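Updated 2021-08-12

## Looking after old tapes and the decks that play them

Store reels and cassettes upright, in their cases, on a shelf away from heaters and outside walls. A steady cool cupboard beats the garage. Keep them clear of speakers and anything else with a strong magnet in it.

Wind each tape through to the end before you put it away. If it has been sitting for years, run it forward and back once at normal speed before you copy it.

**Cleaning the heads**

- Switch the deck off at the wall.
- Dampen a cotton swab with isopropyl alcohol and wipe the heads and capstan until the swab comes away clean.
- Use a rubber cleaner on the pinch roller. Torvik sells a small bottle that lasts for ages.
- Let everything dry before loading a tape.

I do mine every 40 hours of playing, and more often with old stock. The Flania deck gets a new belt every 7 years whether it squeals or not.

**Labels**

Write on the label before you stick it down. Pencil smudges on glossy paper, so use a fine felt pen. Put the colour of the leader tape on the card too if you have a mixed lot.
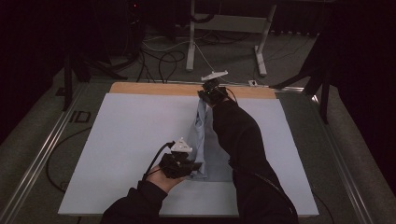 How long should you leave a tape to settle after bringing it in from a cold shed?

Leave it in its case overnight, in the room where you'll play it.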